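From: Ileana Avram
To: Catonbridge hardware list
Subject: Re: Old office machines, keep or recycle?

Roos Wuyts wrote:
> We have 3 desktops left from the Bonach office. Is it worth
> replacing parts, or should they go straight to recycling?

I would keep them if the boards still work. Drives are cheap, and I can bring spare memory on August 12, 2025.

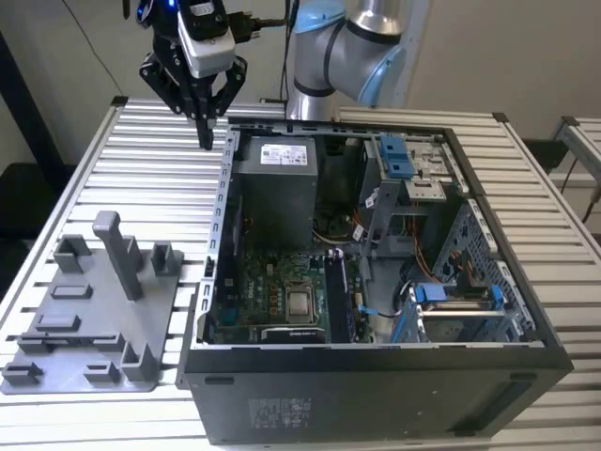

Power supplies are what I would check first. Old ones get noisy, and the fan is often full of dust. Lay the tower on its side with the panel off, as with the black one in the photo, and you can read the label on the gray supply without pulling it out. Send me the wattage — I may have a match.

Wilma still has the Zekby price list if you need new cables.

Ileana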